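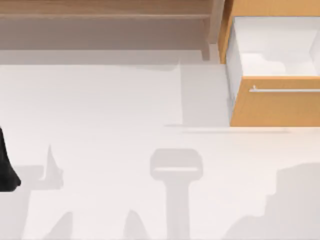

Prüfliste Heimtextilien, Wareneingang Ratmont
Stand: 09.12.2025

1. Tischdecken Sodar, Leinen, 17 Stück
Maß laut Etikett 400 cm. Nachgemessen: passt. Nach dem Waschen? Dazu schweigt das Datenblatt.
Kommentar: Einlaufwert anfordern, schriftlich.

2. Brandverhalten Vorhänge, Artikel 1521
Zertifikat liegt bei, gilt aber für ein anderes Gewebe. »Vergleichbar« reicht mir nicht.
Ergebnis: gesperrt.

3. Farbechtheit Handdruck Quiambao
Reibprobe trocken in Ordnung, feucht deutlicher Abrieb auf dem Tuch. Der Lieferant nennt das »lebendige Oberfläche« – ich nenne es einen Mangel.
Ergebnis: offen, zweite Probe im Januar.

4. Kissenhüllen Jilleck, Artikel 910
Reißverschlüsse laufen, keine scharfen Kanten. Knöpfe am Muster fest. Ob die Serie so genäht ist, wird sich zeigen.
Ergebnis: bestanden, Stichprobe wiederholen.

5. Pflegeetiketten
Vorhanden, lesbar. Bei Sodar fehlt die Faserangabe auf der Rückseite.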